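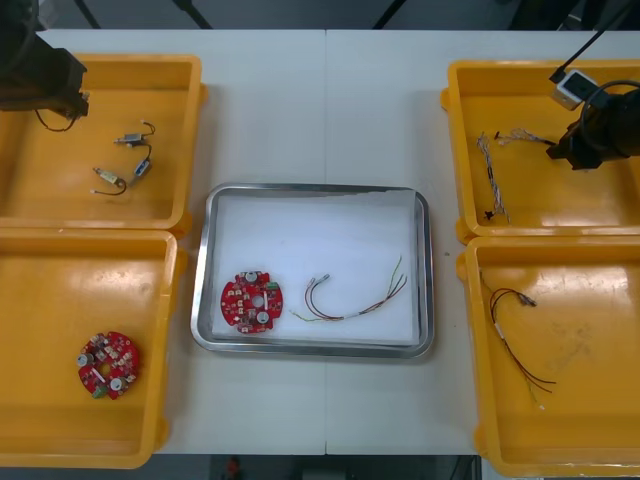
Farah Hutapea

Ticket: Himura EP, track order wrong on download
Opened 2020-07-15

A buyer reports that the download plays side B first. The vinyl is fine. I bought a copy myself and got the same thing: "Olten" comes up as track 1, and it should be track 4.

Checked the WAV files from Larasati. Names and lengths are correct. The track number tags are blank on all of them, so the store sorted by upload time — B-side went up first.

Filled in the tags and sent the files again. The store page was right after 30 minutes. The zip was still the old one.

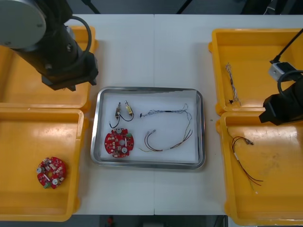

Update, Yusri Wuisan

Forced a new zip from the label account. Order is now correct in both WAV and MP3. Mailed the new link to the 59 people who had already bought it. The Sorketti remix still shows the old cover — separate ticket.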